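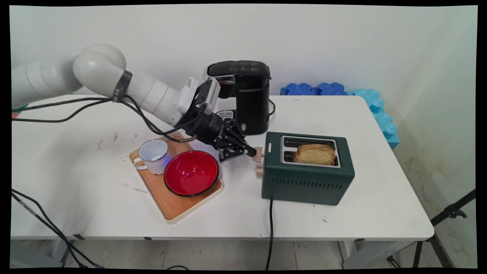
White arm, two-finger gripper with wrist camera, and the toaster used for the lever task.

Kitchen Manipulation Project – Frequently Asked Questions
Last updated 2021-05-02

This page covers the student project run by the Lirkari Robotics Club. Questions on club dues, room keys and the line-follower group are on the general page.

General

What is the project?
Students collect demonstrations of short kitchen tasks with one arm, train a policy on them, and measure how often the policy completes the task. The current task is the toaster lever. The previous one was moving a mug onto a cutting board.

Who can join?
Any enrolled student who has passed the arm safety check. First-year students are accepted. No prior robotics class is required, but you should be able to read and edit a Python script without help.

How large is a team?
Teams have five or six members. Larger groups are split when the session schedule is made.

How much time does it take?
One bench session and one short meeting per week. Training runs are started at the end of a session and checked remotely.

Is it graded?
Only if you enroll through the project course. Club members who are not enrolled do the same work without the final report.

The toaster task

What counts as a success?
The lever must latch in the down position, and the gripper must be clear of the toaster before the time limit. Pressing the lever partway is a failure. Moving the toaster off its tape marks during the attempt is also a failure, even if the lever latches.

Is the toaster powered during trials?
It is plugged in only for the latch trials, and only with a supervisor at the bench. Most toasters will not hold the lever down without power, so a motion can be practiced cold but not scored.

Does the bread matter?
Yes. Slices change what the wrist camera sees near the slots and add some resistance to the lever. Each demonstration log has a field for bread: none, one or two. Fill it in. Runs with an empty field are dropped from the training set.

Why does the arm press with the fingertips instead of gripping the lever?
Either is allowed. Most operators come in with the fingers slightly open and press down. Gripping gives better contact but fails more often on release – the fingers drag the lever back up if the arm leaves at an angle.

May we clear the other items off the table?
No. The coffee maker, the board, the mug and the bowl are part of the setup. Policies trained on a bare table did poorly when anything was added, and the scoring is done with the items present.

How many demonstrations do we need?
The minimum for a scored entry is 165 accepted demonstrations. Rejected runs do not count, but keep the files.

Data and software

Where do recordings go?
To the shared drive, in the Trelasico folder, under your team name. Trelasico is the club's own logging tool. It writes one file per demonstration with joint positions, gripper width and camera images on a common clock.

My camera and joint data are out of step. What should I do?
Restart the logger, not the arm. If the offset is still there, record one run in which you tap the table with the closed gripper and attach it to your report. The tap shows up in both streams and the offset can be corrected later.

Is there a limit on file count?
Each team may store 2000 files. Delete test recordings first.

Which training code is supported?
The Potitz branch of the club repository. Other code may be used, but help at meetings is limited to that branch.

Bench rules

What should I check before moving the arm?
Stop button within reach. Cables along the arm free to move through the full range. Power cords out of the path of the gripper. Nobody leaning over the table.

Can I move the tripod?
Not during a data set. If it is bumped, write the time in the bench log and redo the camera check before the next run.

Who do I report damage to?
Cheng-en Tam, bench supervisor. Scuffs on the tabletop do not need a report. Bent fingers, frayed cables and anything that smells hot do.

Competition

Is there an event this year?
The Arumugam Cup is held in June at the club bench. Each entry gets the same arm, the same toaster and a fixed number of attempts. The lever task is the first round. The second round task is announced on the day.

Can a team enter with a scripted motion?
Yes, in the open class. The toaster is shifted between attempts, so a fixed path with no sensing rarely scores more than once.

How do we sign up?
Put your team name and member list on the sheet by the bench door. A team without an accepted data set at the sign-up deadline is moved to the open class.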